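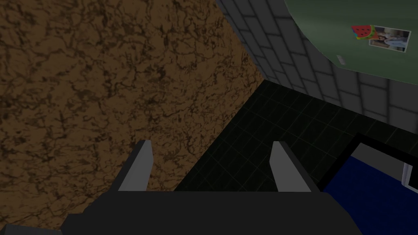
Evening Language Classes and Phrase Lessons: Progress Report

Submitted to: Kontogiannis Fund, Adult Learning Grants
Submitted by: Maiara Rangel, program coordinator, Stikau Language Center
Date: 28 May 2024

1. Period covered

This report covers the second half of the grant year. The first half was covered in the interim report, and figures from it are repeated only where they are needed for comparison. The budget table was sent separately and is not included here.

2. What the grant pays for

The grant supports two pieces of work. The first is a set of free evening classes in beginner Greek and beginner Portuguese at our Breromard site. The second is a series of short online lessons, which we publish under the name Rumeo. Each Rumeo lesson teaches one everyday phrase or one point of grammar, with an audio recording, a short dialogue and a practice sheet that can be printed.

Teacher hours, room rental, audio recording and part of the website hosting are charged to the grant. Coordinator time is paid by the center.

3. Evening classes

Enrollment for the period was 61 learners across both languages. Greek filled first and had a waiting list through the winter. Portuguese had places open until the second week and then filled.

We ran 5 groups: three in Greek and two in Portuguese. The third Greek group was added in March to take people off the waiting list. It started late and will finish after the others, so its end-of-course results are not in this report.

Attendance was steady in both Portuguese groups. In Greek it dropped after the unit on verb aspect, as it did last year. Aliki Vasilakis, who teaches two of the Greek groups, has split that unit into shorter parts and moved the past tense forms after the vocabulary for travel and shopping. The new order was used with the March group. Attendance there held through the unit, but the group is small and we would like to see the same thing with a full group before changing the printed course book.

Learners in the Portuguese groups asked for more listening practice. Many of them hear Brazilian Portuguese at work and found the recordings in the course book, which are in European Portuguese, hard to connect with what they hear. We have started using both. The teacher says at the start of each recording which one it is, and the worksheet marks the words that differ, such as the words for bus, train and breakfast.

4. Online lessons

The Rumeo library now has 265 lessons. The target in the grant agreement was reached before the end of the period, and lessons are still being added each week.

Lessons published in this period fall mostly into these series:

Telling time and making appointments
Asking for and giving directions
At the pharmacy
Talking on the phone
Polite requests
Likes and dislikes
Weather and seasons

The phone series took longer than planned. The first recordings were read too fast for beginners, and the slow versions that we made from them by stretching the audio sounded unnatural. We recorded the series again with the speakers reading once at normal speed and once slowly. All later series are being recorded in the same way.

Each lesson is tagged with the key words it teaches in both the target language and English. Until this period the tags were added by whoever wrote the lesson, and they were not consistent. The same word might be tagged in the singular in one lesson and the plural in another, and Greek verbs were sometimes tagged in the form used in the dialogue and sometimes in the dictionary form. We have written a one-page tagging guide and corrected the older lessons against it. Verbs are now tagged in the dictionary form, with the form from the dialogue added when it looks very different. Search on the site returns fuller results than it did, and we receive fewer messages from users who cannot find a lesson.

Accent marks were a second search problem. A user who typed a Greek word without the accent got no results. The site now ignores accents in the search box but still shows them in the lesson text.

5. Practice sheets

Practice sheets were redrawn in larger type after comments from older learners. The answer key is now on a second page, so that teachers can hand out the first page alone. The sheets for the first 30 lessons still use the old layout. Those lessons are also due for new audio, and we plan to replace both together.

A small number of errors were reported by users, nearly all of them in the gender of Portuguese nouns. They have been corrected in the online files. Learners who printed the earlier versions were told in class.

6. Use in class

The aim of the grant was for the two parts of the work to support each other, and in this period they did so more than before. Teachers now assign two Rumeo lessons a week as homework and open the next class with a short conversation based on them. In the Portuguese groups most learners come prepared. In the Greek groups it is less even. Some learners have told us that they do not have time during the week, and others that they prefer the book. Teachers have been asked to keep the opening conversation simple enough for those who have not done the lesson.

One request came up in every group: a way to hear the words in a lesson one at a time, without playing the whole dialogue. The site cannot do this at present. We have a quote for the work and have included it in the plan below.

7. Staffing

Aliki Vasilakis continued as lead teacher for Greek and also edits all Greek lessons before they are published. One Portuguese teacher left at the end of the winter term. Her group was covered by the other teacher for two weeks and then by a new teacher, who has agreed to stay for the coming year.

Editing is the slowest step in publishing a lesson. Greek lessons wait around two weeks to be checked, and the wait is longer when classes are in session. We are training a second editor for Greek.

8. Changes from the plan

The conversation evening planned for both languages together was not held. The room was not available on the dates we needed, and we used the teacher hours for the third Greek group, as agreed by e-mail with the fund.

The end-of-course speaking check was shortened from two tasks to one. With both tasks, the last learners in each group were waiting too long for their turn. The task that was dropped, describing a daily routine, is now done in pairs during the last lesson and is not scored.

9. Plan for the next period

Finish the third Greek group and send its results as an addendum to this report.
Replace the audio and sheets for the oldest lessons.
Add word-by-word audio to the vocabulary lists, beginning with the pharmacy and phone series.
Begin a Portuguese series on workplace phrases, using both varieties.
Teach the revised verb unit to a full Greek group and decide on the course book.

10. Question for the fund

The agreement asks us to report online use by number of visits. Many of our learners share a computer at home or download the sheets and work offline, and visits do not show this. We would like to report downloads of practice sheets alongside visits in the next period, and ask for your approval to do so. If a set format is needed for the download figures, please send it to Maiara Rangel before the next reporting form is issued.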